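# The Bed Is Not a Shelf

I clean and reset rooms for a living, two of us most days, and I have a complaint about beds. People use them as tables. A box comes in from the hallway, hands are full, the floor looks dirty, and the bed is right there at a good height. Down goes the box. A jacket follows it, then a towel, then whatever was in the other hand. By the evening the bed is the most crowded surface in the place and whoever has to sleep in it is moving things to a chair.

I used to think this was a small matter. I have changed my mind, mostly from working the turnover at Stengate every July, when everyone moves at once and the same mistakes show up in room after room.

My first point is about the fitted sheet. A fitted sheet only works when the whole mattress is free. You need to get to every corner, lift it, and pull the fabric down past the edge. If a carton is standing on one corner, you will do the other three properly and fudge the last one. Then the sheet creeps. Within a few nights it has let go of the mattress and somebody is sleeping on bare ticking.

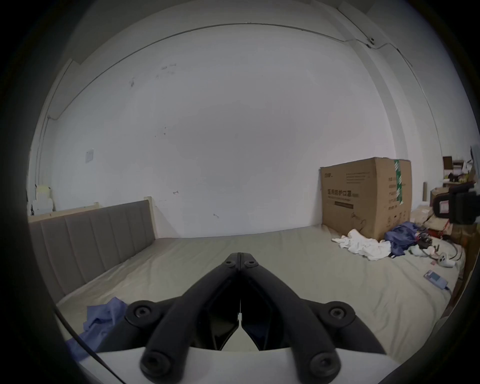
My second point is about weight. A carton of paper goods or a stack of books puts all of its load on one patch. A person lying down spreads out, and a person also gets up in the morning. A carton can stay for weeks. I have lifted boxes off spare beds and found a square dent that was still there when I came back to make up the room. Foam is worse for this than springs, in my experience, and cheap foam is worse than anything.

Anouk De Bruijn, who I worked with for eight years, disagrees with me here. Her view is that a bed is furniture like any other and that a clean box on a stripped mattress does less harm than a box in a doorway where people trip on it. She has a point about doorways. I would still put it under the window or out on the landing.

Then there is the dirt. Cardboard travels. It has been on a truck, on a warehouse floor and on a sidewalk before it gets to the bedroom, and the bottom of it is the part nobody wipes. A shipping carton for N95 masks may have the cleanest contents in the house, with a quantity of 2400 and a two-year shelf life printed on the front, and the outside of it has still been handled like any other freight. Put it down next to the laundry, as people do, with a white cloth and something blue bunched up in front of it, and you can no longer say which of those is clean. I wash all of it again. That is a load of laundry I did not need to run.
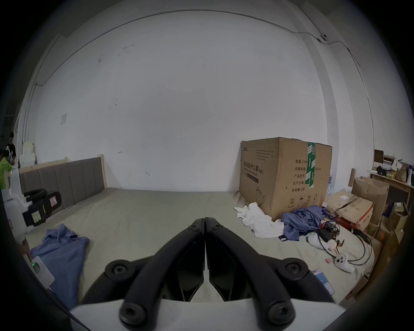 Order matters more than effort when you do a room. I learned mine from Toon Van Leeuwen, who trained new people at Grindine and had very little patience for talk. Clear the bed first. Clear it completely, onto the floor if you have to, and sort the pile later. Then look at the walls and the headboard while there is nothing in your way. A padded headboard with vertical channels holds dust in every groove, and you want that brushed out before fresh linen goes on. The white wall behind a bed picks up scuffs, dark ones mainly, and a light gray-beige sheet shows whatever falls when you rub at them. So wall, headboard, then sheet, in that order. Boxes come last and they go on the floor.

People tell me they don't have floor space. Some don't. I have worked in rooms where the bed took up nearly everything and the door opened against it. In a room like that I would stand the box on end in a corner, flatten what is already empty, and ask whether the rest needs to be in a bedroom at all. Bulk supplies belong in a closet or a hall.

A loose sheet is another thing that ends up as clutter. It comes out of the dryer, gets dropped in a heap on the bed, and stays there until somebody needs the bed. Either fold it or put it on. Spreading a large sheet takes two minutes on a clear mattress, and twenty if you keep stopping to work around things.

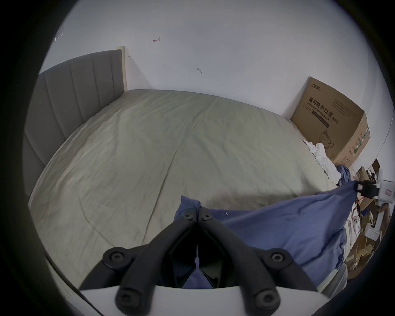
I don't expect to win this one. Ornella Benedetti, who lets out the rooms I look after now, has put a low bench at the foot of each bed, and it has helped some. Bags go on the bench. Boxes still go on the bed, because the bench is narrow, and I still come in and lift them down before I start.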